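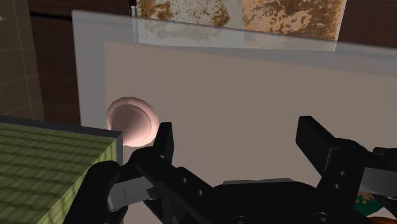 Figure 12.1 Simulated wrist view: an open gripper with a pink bowl just beyond its left finger.

Library > Robotics for Technicians > Part 3 > Chapter 12: When the Grip Fails

Chapter 12
When the Grip Fails

A gripper fault is rarely noticed at the moment it begins. The arm moves, the fingers close, the program reports success, and the trouble shows up several steps later when a part is missing or broken.

The Trallano plant found this out during a trial of the Pisance work cell. The cell had been tested in simulation for 3,000 cycles before any hardware was switched on. In the real cell, the arm dropped a bowl on cycle 575 and kept going. It carried nothing to the rack, opened its fingers, and logged a completed transfer. It did the same thing on up to 122 later cycles before an operator pressed the stop button.

Two faults were found. The finger position sensor had drifted, so a fully closed gripper was read as one holding a bowl. The simulation had never caught this. In the model, the sensor always gave the correct value.

The second fault was a safety matter. The cell gate could be opened while the arm was paused, and the arm would start again without a reset. Bitcombe, the firm that built the cell, changed the gate circuit in August.

In this chapter you will learn to tell a sensor fault from a grip fault, to add errors to a simulated gripper on purpose, and to check a stop circuit before entering a cell. Review lockout steps in Chapter 4 first.

Key terms: drift, false grasp, interlock, manual reset

Comments (3)

pillai_lab: Does the drift exercise need the full cell model or only the gripper?

benchtop40: Only the gripper. Load the cell model for the gate exercise.

rkt_student: The link to the Chapter 4 checklist is broken for me.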